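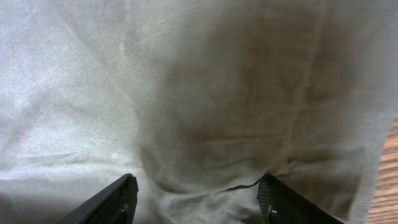
*Tela asargada, gris claro tirando a beige.*

**Revisión previa al lanzamiento – caja «Fletard», volumen 2 (dos historias, tres discos)**
Máster de prueba recibido de Bodance. Revisa: Lorna Dimaculangan. Salida prevista: enero.

Voy apuntando según miro, así que perdonad el desorden. Lo que lleva cruz está visto y aprobado; lo que no, lo comento debajo.

## Discos e imagen

- [x] Los tres discos arrancan en el reproductor viejo y en el nuevo
- [x] El menú principal entra sin pasar otra vez por los logos
- [x] Duración de *El faro de Moges*: 75 minutos, como dice la carátula
- [ ] Cambio de capa en el disco 2

El cambio de capa cae justo en mitad de una frase del capitán, ¡justo! Hay un fundido a negro medio minuto después, que lo muevan ahí. La restauración me ha encantado, por cierto: el grano sigue en su sitio y las escenas del puerto respiran de otra manera (yo las conocía por una cinta que daba pena verla).

- [ ] Rayas verticales en la bobina de 1952

El prólogo rodado ese año sigue con dos rayas a la derecha. No sé si se pueden quitar sin comerse la cara de la actriz – si no se puede, prefiero las rayas.

## Sonido y subtítulos

- [x] Mono original en las dos historias
- [x] Comentario de audio sincronizado
- [ ] Subtítulos en castellano, historia 2

He contado 982 líneas y la última sale vacía, un cuadrito negro encima de los créditos. También escriben «Wovcomb» en el primer episodio y «Wovcombe» en todos los demás. Es con e, lo pone hasta en el cartel de la estación.

## Extras

- [x] Documental sobre el rodaje en Wovcombe
- [x] Guiones en PDF (se abren bien en el ordenador)
- [ ] Galería de fotos

La galería promete 200 fotos y pasa tan deprisa que no da tiempo a leer ni un pie. Cinco segundos más por foto, por favor, o que se pueda pasar con el mando. El documental es una maravilla, me lo puse el martes para comprobar el volumen y acabé viéndolo entero con la cena en la mano.

## Caja y avisos

- [x] Aviso de luces intermitentes antes del episodio 3
- [x] Código de barras legible
- [ ] Bandeja del disco 3
- [ ] Libreto

La bandeja sujeta demasiado: hay que doblar el disco para sacarlo y un día alguien lo parte. En el libreto, las páginas seis y siete están cambiadas de orden, y el reparto de la segunda historia repite al compositor.

**Resultado:** no apto todavía. Pido a Bodance un segundo máster con los subtítulos y el cambio de capa corregidos; lo de la bandeja va aparte, con la imprenta de la caja. Cuando llegue vuelvo a pasar solo los puntos sin marcar.

L. D.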